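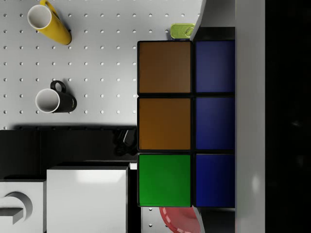
Can a kitchen robot put stuff away by itself yet?
Some of it, some of the time, and I wouldn't leave the house while it's doing it.

Ticket: Borna tidy-up task stalls after pickup
Product: Undeck planner, Ciddale kitchen sim
Status: open
Opened: Thu 11 July

Hi again, it's me with the kitchen chores! I'm trying to find out whether Borna can clear up a small kitchen before I let it anywhere near my real one. The sim kitchen is pretty tame. Pegboard with a yellow mug and a black mug hanging on it, black countertop, white cabinets underneath. I also threw in a puzzle cube and a red plate, the kind of mix you'd get in any house with kids in it.

What happens: I tell it "put the cube away" and the run starts fine. Then the planner sits there and logs "target pose lost" over and over. One run wrote 1,229 lines of it before I killed the thing. No crash, no error code, it just keeps asking where the cube is.

Tried so far:

Restarted the planner. Same.

Cleared the object cache and reloaded the kitchen. Same, only now it takes longer to load (is that normal?).

Turned off the wrist view and left the room view on. Better! It finished the chore on 3 tries in a row, then stalled on the next one.

Swapped the job to "put the black mug on the counter" with both views on. It logged the same message partway through, so I don't think the cube is the problem. My guess is the tracker gives up whenever something held up close fills most of the wrist view – but I'm a hobbyist, so tell me if I'm way off.

Set the tracker timeout to 100, up from the default. It waits longer and then fails the same way.

Update, same evening: rolled back to the Tamayo tracker that I was using before. It's slow as molasses but it hasn't lost the cube yet. I'd stay on it, except it can't handle drawers at all and I really want drawers.

So, two questions for you folks. Is there a setting that lets it trust the last known pose while it's holding something? And does the drawer skill need the new tracker, or could I mix the two?

Not urgent – I'm still putting away my own dishes over here, and I was hoping to hand that job off by October. Full log is on the ticket, plus my config. I left the timeout at 100 in there, so change it back if you're comparing with a clean install.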